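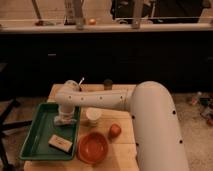
Green tray on the wood-top table, long side on the diagonal.

**Tuesday, January 11, 2022**

Hide glue, pot life and open time. Continues the November pages.

Stock: Gurkerow pearl glue, second bag. Soaked overnight in cold water, 1 part glue to 2 parts water by weight. Swelled evenly, no dry cores. Heated in the Ritchie pot, held at 60 C by the dial. Dial reads high compared with the glass thermometer, so set it by the thermometer from now on.

Test joints: maple to maple, edge grain, 6 pairs.

- Pairs 1 and 2: no additive, parts at room temp. Gelled before the clamps were tight. Visible line on both.
- Pairs 3 and 4: no additive, parts warmed first. Clean squeeze-out, thin line.
- Pairs 5 and 6: urea added at 4% of dry glue weight, parts at room temp. Open time a little over 4 minutes. Squeeze-out stayed soft longer than I like.

All left in clamps until tomorrow. Break tests after that, on the Clesbridge press. Last pull on the old bag was 2,177 lb at failure, mostly wood fiber. Same lever setting and same block size, or the numbers don't compare.

Skin formed on the pot twice. Lid was off both times. Top up with hot water only.

Brendico order: brushes, cheesecloth, one spare thermometer. Their catalog lists urea by the pound now.

To check: does warming the parts AND adding urea weaken the joint? Need more maple, same board if any is left.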